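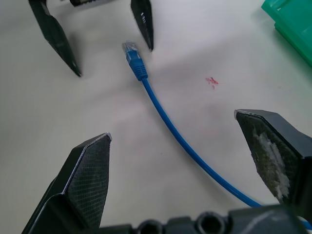 A blue Ethernet cable on a white tabletop.

The Supplement Aisle Would Like a Word With You

2 Aug 2022

My local pharmacy has rearranged itself again. The bandages are now at the back, near the greeting cards, and the front of the store belongs to magnesium. There is magnesium for sleep, magnesium for stress and magnesium for legs. I went in for cough drops in July and came out with a bottle of Vurnness Night Calm, which cost more than my shoes did.

I took it for six nights. On four of them I slept well. On the other two I lay awake wondering whether I'd have slept well on the first four anyway. The label could not help me. It said the capsules "support restful balance," a phrase I have now read enough times that it has stopped being English.

My complaint isn't that magnesium is useless. Your body needs it, and some people run low and should be treated for it by somebody with a license. What bothers me is how little evidence it takes to fill a shelf. The leaflet folded inside the box mentioned a study of 69 adults who reported feeling "more rested." More rested than what? There was no comparison group that I could find, and I read the whole leaflet, including the part in Portuguese. If you ask people who have just been handed a sleep pill whether they slept, a fair number will be polite about it.

Droseck, which makes the rival bottle one shelf down, does better on paper. Its website boasts of 587 participants. Scroll far enough and you learn that they were customers who filled in a survey, and that the survey came with a coupon. I'd feel rested too.

I have friends who tell me to lighten up. It's a mineral, they say, it's cheap, what's the harm? Well, it isn't cheap, for one thing. And large doses can send you running to the bathroom at three in the morning, an odd result for a sleep aid. People with kidney trouble can get into real difficulty with it. That warning was on my bottle, printed in a gray so pale I took it for a smudge.
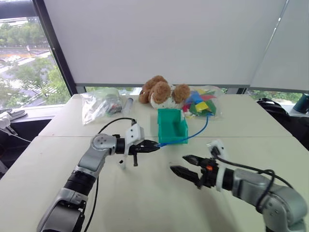
What I'd Like to See on the Label

Tell me what the pill was compared with. Tell me how many people dropped out, and who paid. If the answer is "nothing, we didn't ask, and we did," print that, in black, at the same size as the moon on the front.

I'd also like the pharmacist moved forward. Ours stands behind a counter at the far end, past the reading glasses, and when I finally asked her about my capsules she wanted to know what else I was taking and how late I drank coffee. The answer to the second question was embarrassing. Her advice was free and I have been following it, mostly. The Vurnness bottle is in the cabinet with most of its 100 capsules left, next to the cough drops, which I had to go back for.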